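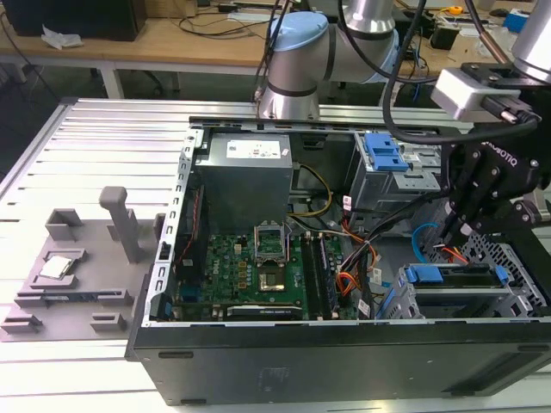
4. 분해 작업대 준비와 운전

이 장은 Zestell 재정비동에서 Renden 분해 셀을 맡은 작업자를 위한 것입니다. 셀이 들어오기 전에는 한 사람이 케이스 개방부터 드라이브 분리, 부품 분류까지 모두 했습니다. 지금은 드라이브와 CPU를 옮기는 동작을 로봇 팔이 하고, 작업자는 본체 배치, 케이블 판단, 검수, 기록을 맡습니다. 개정 내용은 2020년 9월 20일 일요일 근무조부터 적용합니다.

4.1 본체 올리기

1. 본체의 전원 코드를 뽑고 측면 패널을 분리합니다. 패널은 작업대에 두지 말고 패널 선반에 세웁니다.
2. 본체를 옆으로 눕혀 내부가 위를 향하게 놓습니다. 전원 공급 장치는 작업자 기준 왼쪽 위에, 드라이브 베이는 오른쪽에 오게 합니다.
3. 케이스가 알루미늄 프로파일 위에서 흔들리지 않는지 네 모서리를 눌러 봅니다.
4. 회색 고정 트레이를 본체 왼쪽에 놓습니다. 트레이와 케이스가 닿으면 트레이를 옮깁니다.
5. 메인보드를 가로지르는 전원 케이블을 살펴봅니다. 소켓이나 드라이브 래치를 덮은 케이블은 손으로 젖혀 둡니다.

참고: 케이블은 모델마다, 같은 모델에서도 본체마다 다르게 놓여 있습니다. 어느 선을 젖힐지는 작업자가 정합니다. 판단이 서지 않으면 그대로 두고 '수동'으로 분류하십시오. 수동 분류는 개인 실적에서 감점하지 않습니다.

주의: 작업대에 본체를 올리거나 내리는 동안에는 반드시 정지 상태를 유지합니다. 900 N을 넘는 하중을 작업대에 얹지 마십시오.

4.2 CPU 소켓과 트레이

1. 소켓의 금속 고정틀이 세워져 있는지 확인합니다. 누워 있으면 레버를 풀고 손으로 세웁니다.
2. 분리한 CPU는 트레이의 얕은 홈에 놓습니다. 금속 덮개가 위로 오게 합니다.
3. 소켓 안쪽의 핀 부분은 만지지 않습니다. 이물질이 보이면 조명을 비추어 확인하고 기록지에 적습니다.
4. 드라이브가 베이에서 기울어 올라와 있으면 셀을 다시 시작하지 말고 4.3의 순서를 따릅니다.

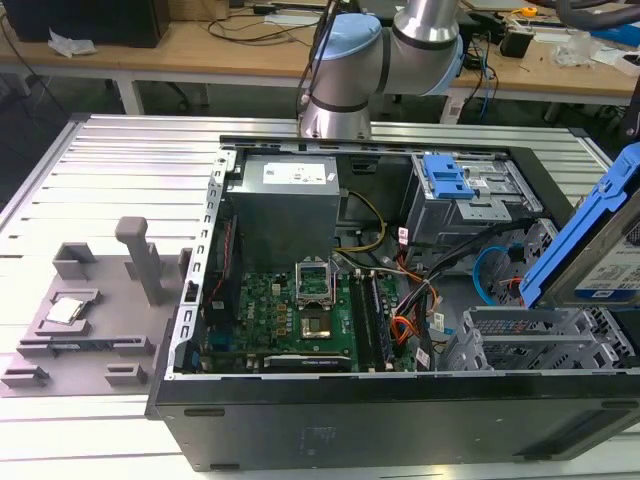

4-3쪽

4.3 동작이 멈춘 경우

정해진 위치를 찾지 못하면 팔은 그 자리에서 멈추고 화면에 대기 표시가 나타납니다. 대기가 90초를 넘으면 작업자 호출이 울립니다.

1. 조작 패널에서 '정지 유지'를 누릅니다.
2. 표시등이 바뀐 것을 확인한 뒤 케이스 쪽으로 다가갑니다.
3. 손가락 링크 사이에 케이블이 끼었는지 봅니다. 특히 파란색 SATA 케이블은 드라이브 베이 앞을 지나가는 경우가 많습니다.
4. 끼인 케이블은 커넥터 쪽을 잡고 빼냅니다. 팔을 손으로 밀어 움직이지 마십시오.
5. 파란색 래치가 덜 풀렸으면 손으로 마저 풉니다.
6. 공구를 치우고 패널에서 '재개'를 누릅니다.

같은 본체에서 두 번 멈추면 더 시도하지 않습니다. 본체를 내려 Moodley 수동 작업대로 보내고, 멈춘 위치를 기록지에 적습니다. 원인까지 쓸 필요는 없습니다.

참고: 기록지 상단의 본체 번호가 빠진 채로 넘어오는 일이 잦습니다. 멈춘 위치를 쓰기 전에 번호부터 적어 주십시오.
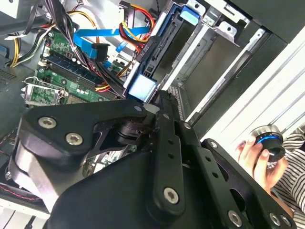

4.4 근무 편성과 역할

셀 한 대에 작업자 두 명을 배치합니다. 한 명은 본체 배치와 정지 대응을, 다른 한 명은 부품 검수와 기록을 맡고 휴식 시간마다 자리를 바꿉니다. 혼자 남게 되면 셀을 세우고 수동 작업을 합니다.

1. 교대 시작 시 앞 조의 기록지를 읽고 서명합니다.
2. 분류함의 드라이브 라벨과 기록지의 일련번호를 대조합니다.
3. 메모리는 지금까지와 같이 사람이 분리합니다. 셀에 맡기지 않습니다.
4. 교대가 끝나면 트레이를 비우고 홈에 남은 나사와 먼지를 털어 냅니다.

작업 속도는 셀에 맞추지 않습니다. 다음 본체가 준비되지 않으면 셀이 기다립니다. 조장은 대기 시간을 이유로 배치나 케이블 확인을 줄이라고 지시할 수 없습니다.

수동 분해 경력이 있는 작업자는 한 달에 한 번 Moodley 작업대에서 근무합니다. 11월 편성표부터 이 근무가 따로 표시됩니다. 신규 작업자는 수동 분해 교육을 먼저 마친 뒤 셀에 들어옵니다.

4.5 문의

동작 순서나 호출 설정을 바꾸고 싶을 때는 패널에서 직접 고치지 말고 공정 담당 Roxana Ñahui에게 기록지 사본과 함께 요청합니다. 그리퍼 손가락의 나사가 풀렸거나 링크에 흠집이 보이면 셀을 정지한 채로 두고 Nandell 정비 창구에 연락합니다. 점검표는 부록 B에 있습니다.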